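# The arm, the peg and the rest of us
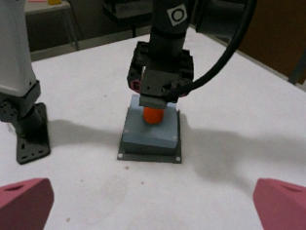 *Fixtures & Small Assembly, Stenlow works*

I said in May that I'd stop writing about the automation project until there was something to write about. There is now, a bit. We've had the first proper briefing, with slides, and I have been sat next to the simulation on a big monitor for most of a fortnight, so I may as well get it down.

The job in the render is the pressing step. You've got a pale blue block on a dark base plate, and a small orange piece that has to be dealt with on top of it. A gripper comes down and pushes. That is the whole of it as far as the software is concerned. In the simulator the orange piece looks squashed under the gripper like a bit of putty, and I asked whether it was meant to. I was told that contact is "being tuned". I have heard "being tuned" a lot.

For anyone who doesn't work here: pressing is one of the jobs that new starters get put on. It's dull and your thumb hurts by dinner time. I did it for 5 months when I came over from the Dadasberg site, and I won't pretend I miss it. So I'm not writing this as someone who thinks every boring task is sacred. If a machine wants my sore thumb it can have it.

What I don't buy is the way the change is being described to us.

The phrase on the slide was "freeing people for higher value work". Thulani Mtshali put his hand up and asked what the higher value work was, and where it was going to be done, and who was going to be trained for it. The answer was that this would be worked through in the next phase. Thulani wrote that down very slowly in front of everyone. He's been on the bench longer than any of us and he was here when the Mutow line went in, which was also going to free people. It freed them all right. Some of them went to the warehouse on less money.

To be fair to the project lot (and I do like most of them), the simulation is a sensible way to start. You can jam a pretend arm into a pretend block all night and it costs you nothing but electricity. They ran 4000 attempts before they let us see any of it. The label with the black circle on the arm is a marker so a camera can work out where things are, they say, and there was a long talk about markers that I'll spare you.

But a simulated table is a very well behaved table. Ours has a lip on one side where somebody dropped a vice. The blocks come up from Jemal in trays, and one tray in a batch will have burrs on it you can feel with a fingernail. The bench hands sort those without thinking. Ask them how and they'll shrug, because it's in the fingers. I asked at the briefing whether the simulator had burrs. It doesn't. It might get them later.

That is my actual worry, more than the headcount. Everything the bench hands know that was never on a work instruction is about to be treated as if it doesn't exist, and then in a year somebody will be paid to rediscover it. We've already had one meeting where the cycle time for the manual job was read out from the official sheet. The official sheet doesn't include sorting bad blocks, or fetching trays, or showing the new lad how to hold the thing. So the robot is being compared with a person who only presses, and that person has never worked here.

There's also the question of who looks after it. Right now the plan says an operator will "supervise" the cell. I've supervised machines. Mostly you stand near one until it stops, then you clear it, then you get asked why it stopped. You can't wander off and you can't really do anything else. I'd put that somewhere below pressing, if I'm honest about how a shift feels, and it's on the slide as the better job.

What I'd like, and I've sent this upstairs in politer form:

- bench staff in the room while the thing is being set up, on the clock
- the supervising role graded and paid before anyone is moved into it
- a run with proper rough trays from Jemal before any date is announced
- an answer to Thulani's question

I got a reply to the third one. They'll try 6 trays, picked by us. Thulani has already started putting horrible ones aside under the bench, and I've told him to play fair and include a couple of decent ones. He's thinking about it.

The other three are "noted". The next briefing is at 4 in the canteen, which is when half the early shift has gone home and the late shift is on the line, so I don't know who they're expecting to turn up. I'll go. I'll put up whatever they tell us, including if they've sorted the squashing.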